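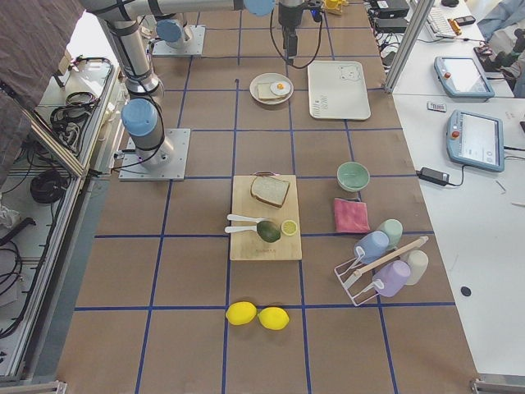 *By Tegan Lockyer · Mar 7, 2024 · Gusico set-up guide, part 2*

## Setting up your appeal page

Right, you've got your login and you've been through the bank details in part one, so now we get to the bit people will see. I've set up a fair few of these pages for small appeals and I still keep this guide open in another tab while I do it, because the menus aren't where I'd have put them.

You'll want these to hand before you start:

- the login email for your Gusico account (the owner's one, a helper login can't publish)
- your charity number, if you have one
- a short story, 200 words is plenty
- the amount you're trying to raise
- written permission from anyone you're going to name

I'll use the Itutitz minibus appeal all the way through, as it's the one I did most recently and I can remember where it went wrong.

### Create the page

1. Log in and choose **Appeals**, then **New appeal**. If you only see **Events**, you're on the old menu. Click your initials in the top corner and pick **Switch view**.
2. Type a title. Keep it short, as phones chop off the end. Ours started life as "Help Us To Replace The Much Loved Itutitz Minibus Before Winter" and on my phone it stopped at "Much". It's now "A new minibus for Itutitz".
3. Check the web address underneath. Gusico makes one out of your title and you can change it, but only now.
4. Pick **Single target** or **Running total**. Choose the first for one thing with a price on it, and the second for an appeal that never really closes.
5. Click **Save draft**.

> **Caution:** Once the page is published the web address is fixed. I let a typo through once and 437 leaflets had already gone to print with the right spelling on them, so we had to set the whole page up again from scratch.

### Add your target

1. Open the draft and go to **Money**.
2. Enter your target in whole pounds. No commas, no pound sign, or you'll get a red box and no explanation.
3. If you've already got cash or cheques in, put the total in **Raised elsewhere**. We had £972 from the spring fair and it made such a difference to open with something on the bar!
4. Set your suggested amounts. You get four boxes. Leave one small.
5. Decide whether to tick **Keep open past target**. I nearly always do.

**Note:** Money you type into **Raised elsewhere** shows on the page but doesn't appear in your payout report. Bevan Pomare spent an evening hunting for the fair money before one of us remembered that. Keep your own list.

### Turn on Gift Aid

Skip this bit if you aren't a registered charity or recognised by HMRC for Gift Aid. The switch will let you turn it on regardless, so please don't.

1. Go to **Money**, then **Tax**.
2. Enter your HMRC reference in the first box. It isn't the same as your charity number and they look nothing alike, but I've mixed them up more than once.
3. Type the charity's name the way it's registered, full stops and all.
4. Turn on **Ask for a declaration**.
5. Click **Preview form** and read it as though you were the person giving.

Leave the declaration box unticked by default. The donor has to do it themselves. And remember that raffle and lottery tickets don't count as gifts, so if you're selling those, make a separate page for them with the tax switch off.

### Write the story

Everybody dreads this one and I don't know why, it's my favourite part. Say who needs help, what it costs and what you'll do if you raise too much or too little. That last one matters more than you'd think, and donors do write in to ask.

1. Go to **Story** and paste your text in as plain text (right click, **Paste without formatting**). Anything copied straight from Word brings odd gaps with it.
2. Put the ask in the first two sentences. Some people won't scroll.
3. Fill in **If we don't reach our target**. Ours says the money will go towards repairs to the old bus.
4. Add the name of a contact. Declan Trevaskis is on ours, with an email address that isn't his personal one.

> **Caution:** If your appeal is for a child, get a parent or guardian's agreement in writing before you publish, and leave out the school, the street and the surname. Search engines can hang on to a page after you've taken it down.

### Connect a card reader (optional)

If you'll be taking money in person you can link an Ater reader, and it all lands in the same pot.

1. Charge the reader fully first. It won't pair below 68 per cent, and it doesn't tell you so, it just blinks.
2. In Gusico go to **Devices**, then **Add**.
3. Hold the reader's side button until the light turns blue, then type in the code on its screen.
4. Choose your appeal from the list. Drafts don't show up here, so you may have to come back after publishing.
5. Take a £1 payment with your own card and refund it.

**Note:** The signal in the Cárdenas Rooms is dreadful at the back, so we have the reader by the front door. Wherever you're going, try it there beforehand.

### Before you press Publish

Get one other person to read the page on a phone. Hemi Gilchrist does mine and he always finds something. Then go to **Settings**, check the end date, check the payout account ends in the digits you expect, and press **Publish**. The page can take a few minutes to show up. Don't press it twice, or you'll get two pages.

Thank-you emails and the weekly report are in part three, which Markos Economou is still writing up. Until then the standard thank-you goes out by itself, and it's a bit stiff but it does the job.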